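# The long way round to a decent cup of tea

I gave up teabags in October, and I've been unbearable about it ever since. Ask my sister. Ask anyone who has been in my kitchen, really, because they've all had the talk about leaf size and they've all stood there nodding while their drink went cold.

It began in Grulgate, where I'd gone to look at a second-hand wardrobe (too tall, smelled of dogs). It was raining sideways and I ducked into the first place with a light on, which happened to be a tea shop called Lodhi. I asked for a normal tea. The woman behind the counter asked me which normal, and I had no answer for her at all.

She gave me a small pot of something dark and malty and told me to leave it alone for four minutes. Four minutes is ages when you're damp! I'd always been a dunk, squeeze and bin sort of person. But I waited, and I poured, and it tasted the way I remember tea tasting at my gran's – strong and round, with no sourness at the back of the throat. I bought two bags of the stuff and forgot about the wardrobe altogether.

Then I got home and made it badly for a fortnight. My kettle was full of scale, for one thing, and I was using a strainer meant for icing sugar. Half the leaves ended up in my teeth.

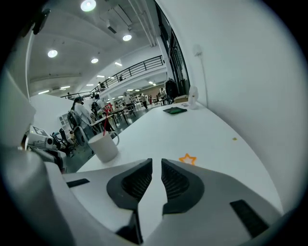

What sorted me out was a Saturday class in Benport, held above a bike shop, with a long table and a lot of kettles. I went expecting to be told off. We made the same tea over and over, changing one thing each time: more leaf, less water, longer in the pot, milk in early, milk in late. The milk question nearly caused a row between two men in matching fleeces. For what it's worth, I couldn't taste any difference, and I said so, and got a look.

The bit that has stuck with me is how much the water matters. Benport water is soft and mine at home is like liquid chalk, so the tea I'd loved on the day came out flat and a bit dusty when I tried it again in my own kitchen. I now own a filter jug. I also own a proper pot, a Stunis, plain brown and slightly ugly, with a basket that lifts out so the leaves don't sit there stewing while you answer the door. I love it more than I should love a pot.

Is it a faff? Yes, a bit. There are mornings when I'm late and cross and I'd give anything for a bag on a string. I keep a box at the back of the cupboard for builders and emergencies, and I've been known to have an emergency on a Tuesday for no good reason.

Mostly, though, I like the waiting. I put the pot on the windowsill, I don't look at my phone (I try not to), and I watch next door's cat plan something awful. Then I pour, and have the second cup straight after the first while it's still hot enough.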